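Spring tree check, Kettunen garden, with my notes

I do this walk round every March, before the leaves come and hide everything, and this year I've typed it up properly so Shazia Swati can use the same list on the Wusby side of the wall. It's all done from the ground. If something needs a ladder it needs a tree surgeon, so please don't go up there with a bread knife, Shazia!

1. Old false acacia by the gate
Deadwood in crown: yes, one long limb over the path. FAIL
Forks: tight, with bark folded into the main one. WATCH
Base and roots: sound when tapped. OK
Comment: I love this tree (the smell in June is ridiculous) but they do drop branches, and it's right where the postman walks. I've tied tape across the path and asked Jarmo Peltonen for a price. He's coming on Friday to look at the limb and the fork together.

2. Honey locust, back lawn
Deadwood in crown: twigs only. OK
Thorns below head height: plenty. FAIL
Stake and tie: tie too tight, loosened on the spot. OK now
Comment: The thorns on the trunk go straight through a garden glove. I took off the ones I could reach with long loppers, and I'll do the far side when the crocuses have finished and I'm not trampling them. Thorns go in a bucket with a lid, never on the compost.

3. Laburnum, kitchen side
Split bark: one short split, dry edges. WATCH
Pods on the ground: yes. FAIL until raked
Label saying poisonous: faded, can't be read. FAIL
Comment: Every bit of this one is poisonous and the seeds are the worst, as they look just like little peas. Two rakings, one now and one after the next windy spell, then all of it in the bin. Imad Bataineh has two small grandchildren who come through the hedge whenever they like, so I want a new label up this week, a big one. I'd also like to talk about a bit of fence along there, but that's a chat for over a cup of tea.

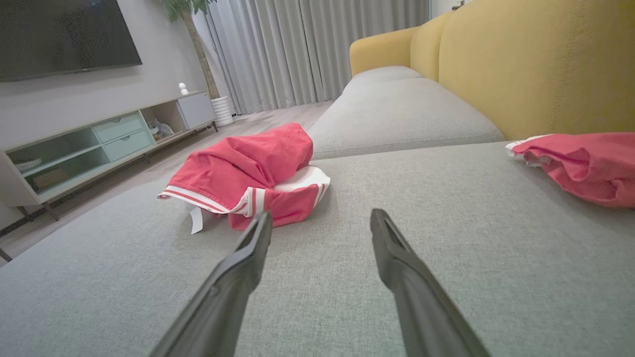 Red shorts with white trim, on the grey sofa.

4. Judas tree, south wall
Lean: same as last year against my chalk mark. OK
Coral spot on dead twigs: yes, three twigs. Cut out
Distance from wall: 200 cm at the trunk. OK
Comment: Pretty as anything and a martyr to coral spot, those little orange pimples you get on dead wood. I cut back to clean wood and wiped the blades between cuts. Dumisani Mabuza thinks the lean is getting worse. I don't, but the chalk mark stays and we'll measure again in autumn.

5. Wisteria on the shed (I know, it's a climber, but it's the same pea family and it weighs as much as a tree)
Wires and eyes: two eyes pulled out of the wood. FAIL
Stems in the gutter: yes. FAIL
Stems under the roof felt: can't see from the ground. NOT CHECKED
Comment: Santeri Lindqvist put those wires up and they've done well, but the main stem is now as thick as my arm and it's winning. New eyes need to go into the posts this time, as the boards are too thin to hold them. Whoever does the gutter can look under the felt while they're up there.

6. Tools and kit
Loppers: clean, pivot stiff, oiled. OK
Kiltov pruning saw: blade guard missing. FAIL
Eye protection: scratched but usable. OK
First aid tin: no tweezers. FAIL
Comment: Tweezers, after what I said about the honey locust! I've put a pair on the shopping list. The saw stays on its high hook until I find the guard or buy another.

Still open: gate limb, laburnum raking and label, far side of the honey locust, shed wires, gutter, saw guard, tweezers. The tape stays across the gate path until Jarmo's been, so please use the side door.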